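Guides > Around the House > Recycling

How to Sort a Pile of Plastic Bottles Without Losing an Afternoon

By Ulla Nordin | 2/9/26 | 186 shares | 2 comments

Bottles breed. You bring home a few for a picnic in July, and by winter there's a drift of them behind the door and one under the car seat that you've decided is structural. I put off dealing with mine until the drift had opinions, so what follows is the method of a person who learned it under pressure.

You need one bin, one clear surface and a sink. A small square bin in a color you don't hate is fine. Skip the lid. A lid gives people a place to set a bottle down and walk away feeling they've helped.

Step 1. Evict everything that isn't a bottle

Look in the bin before you start. Mine collects cardboard, bits of wrapper and the occasional scrap of plastic with no known parent. Paper goes with paper. Your recycler may take it all mixed together, but soggy carton stuck to a bottle makes friends with no one.

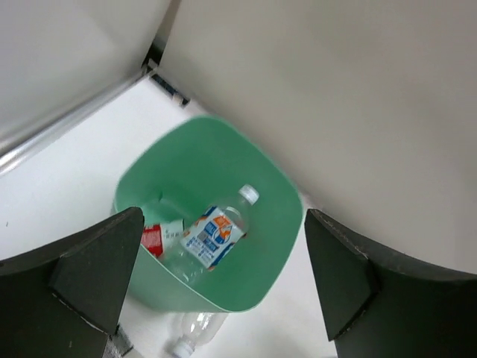

While you're down there, check the floor. Any bottle within a foot of the bin was thrown by a member of your household who considers that close enough. My neighbor Helge Skjelbred calls these "near deposits" and is the source of most of his.

Step 2. Read the bottom

Turn each bottle over and look for the molded marks. The resin number usually sits inside a little triangle, and a 1 means PET, the usual stuff for water and soda bottles. The rest of the lettering is mostly for the factory. Tilt it under a lamp, because clear lettering on clear plastic was evidently designed by someone who never had to read it.

Check for drops as well. A quick rinse and a few minutes upside down will do. You are not preparing it for surgery.

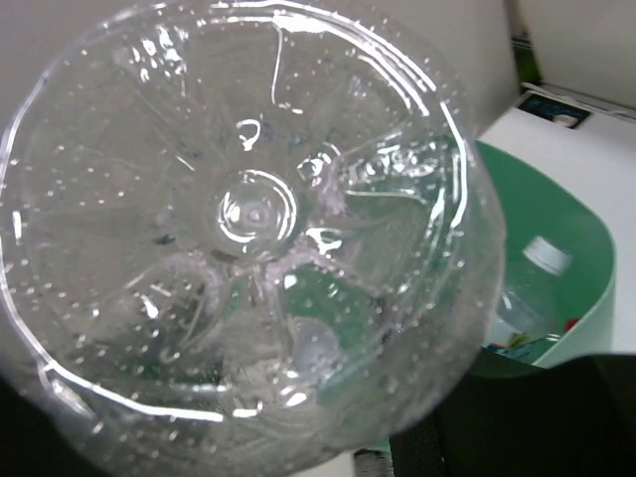

Step 3. Lay them out, then load

Put the bottles on their sides on the table and pick them up one at a time. Lower each one in by hand. Throwing is quicker until the first bounce.

Leave the labels on unless your town says otherwise. Same with caps: many programs want them screwed back on, a few don't, and the only way to find out is the town website, page four, under "Other."

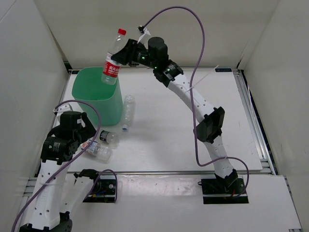

Red cap going in, three more bottles waiting on the table.

Step 4. Deal with the full ones

Every pile has a bottle that still has something in it. Pick each one up before you commit. If it's sealed, put it back in the pantry and act as if you planned that. If it's open and you can't say when, give it to a houseplant you're not attached to, provided it's plain water.

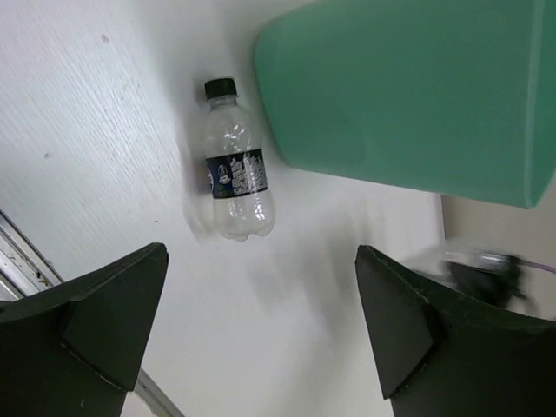 Small bottle, black cap, navy label. Check the contents before it joins the others.

Step 5. Take the bin out the same day

A full bin left by the door becomes furniture. Mine once held a coat for most of a week.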